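Vedia opens registration for its August course in furniture weaving

Vedia, the school for home crafts, is pleased to announce that registration is now open for its evening course in cane and rattan weaving. The course starts in August and has 12 lessons, each of them 2 hours long. There are places for 23 students.

Students will learn how to prepare the cane, how to keep the tension even and how to repair a broken seat without taking the whole chair apart. The first lessons are given on small practice pieces. After this, every student can bring one object from home - a chair, a stool or a panel of a room divider - and work on it until the end of the course. The material is delivered by Stakimex and is included in the fee. The hand tools are from Filo and can be borrowed during the lessons.
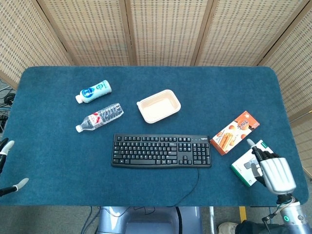
According to Ajith Fernandes, many people throw away a good chair only for the reason that the seat has a hole, and the repair is "much more easy to learn than they are afraid of." He advises beginners to choose a simple pattern first and to leave the fine ones for the second half of the course.

The lessons take place at the Pisharody building, every Monday at 7 p.m. Previous experience is not necessary. The finished works will be shown in the entrance hall in the week after the last lesson, and the visit is free for everybody.

Registration is possible at the Vedia office, room 44, or by phone during office hours. Persons who took part in the spring course receive a reduced fee.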